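Patchwork quilt

A patchwork quilt is a bedcover whose top layer is sewn from separate pieces of fabric. The top is normally joined to a filling and a backing, and the three layers are held together by stitching or ties. Pieces are most often cut as squares, strips or rectangles, which can be joined with straight seams and waste little cloth.

Construction

In strip piecing, long bands are sewn side by side, pressed, and cut across into units. The units are then set into blocks. The Pekholm layout alternates striped blocks with plain ones, and a full-size top in this layout uses 66 blocks. Seam allowances are pressed to one side – usually toward the darker fabric – to keep them from showing through pale cloth. A top with many small pieces may contain 1,000 or more separate seams.

Color

Warm colors such as orange and peach are commonly set against cream or white. Green and brown are used in smaller amounts to separate blocks of similar tone. Scrap quilts follow no fixed color plan.

Use and care

Besides bedding, patchwork quilts serve as wall hangings, floor mats and table covers. Cotton quilts are washed in cool water and dried flat. Fruit juice, particularly tomato and orange, should be rinsed out before it dries.

See also: Appliqué; Block (quilting); Strip piecing 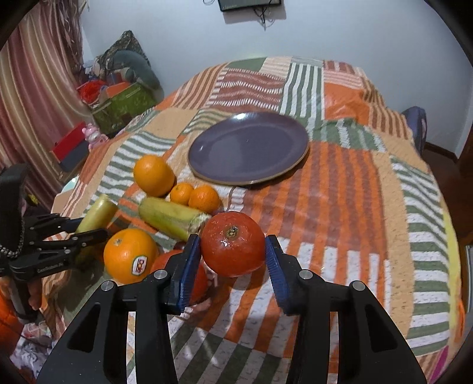 Patchwork quilt in orange, peach, cream, white, sage green and brown, with fruit, corn and a purple plate on it.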